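Part-time helper wanted for the Sidon workroom

Posted February 2026

Hi! I run Cludance, a small packing and mending business, and I'm looking for 2 people to come and work with me in the room we call Sidon. We sort, fold, tag and pack table linens for rental customers, mostly small restaurants and the odd wedding, and December just about flattened us. I've finally caught up on sleep and I'd like some company before the spring bookings hit.

The job is 14 hours a week to begin with, split however we can agree on it. Mornings are nicer, but I had a student last year who came in after lunch every time and that was fine too. Pay is hourly, a bit above what the stores nearby are offering, and we can talk numbers when you call. I pay every two weeks and I don't make you chase me for it.

A little about the room, since you'd be spending a lot of time in it. It's one bright space with white walls and a light panel in the ceiling, and there's an air conditioning unit up on the wall that I am very grateful for in July. Pipes run along up near the ceiling (a friend keeps telling me to box them in, I keep not doing it). There's an office chair with a tall mesh back, and it's the good chair, so we take turns. The tabletop is tan, easy on the eyes when you're going over white cloth looking for stains all morning.
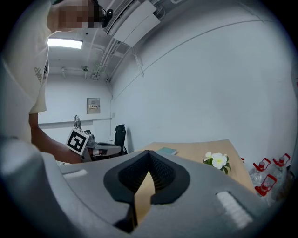 Most of the work is done standing up, and you'll be handling cloth from the minute you come in. Napkins get checked on both sides, folded in thirds and stacked by size. Tablecloths take a bit more patience, and the round ones take a lot more — I'll show you my way of folding them, and if you have a better one, please teach me! Anything with a hole or a pulled hem goes in the mending pile. You don't need to know how to sew, but if you do, tell me, and I'll happily hand over some of the easy repairs.

Then there's the stock count. At the last one we had 2,409 napkins and 329 tablecloths on the books, and I'd love somebody who enjoys that kind of thing, because I lose my place at forty and have to start over. We keep the list in a plain spreadsheet. If you can type in a column and save it, you're set.

You'd also be helping with the Cairns orders, our biggest regular account. They go out in flat boxes with tissue between the layers, and they like the labels facing the same way. It sounds fussy and it is, but they've been with me since the start and they pay on time.

What I'm hoping for: you show up when you said you would, you can lift a full box up to waist height, and you don't mind doing one thing for a good long stretch. Radio is allowed. Strong perfume isn't, sorry, it gets into the cloth. Experience in a laundry or a kitchen would be great, and so would none at all. Wear something comfortable, a T-shirt is perfect, and bring shoes you can stand in.

I do a paid trial shift before either of us decides anything. You come in, we fold for a few hours, I make coffee, and you see if you can put up with me.

To apply, leave a note at the Cludance counter on the ground floor of the Urex building, with your phone number and the hours that suit you. A resume is fine but a few lines about yourself will do — tell me what you've been up to lately and when you could start. I read every one and I call everybody back, even if it takes me a few days. If you and a friend want to apply together, go ahead and put both names on the same note.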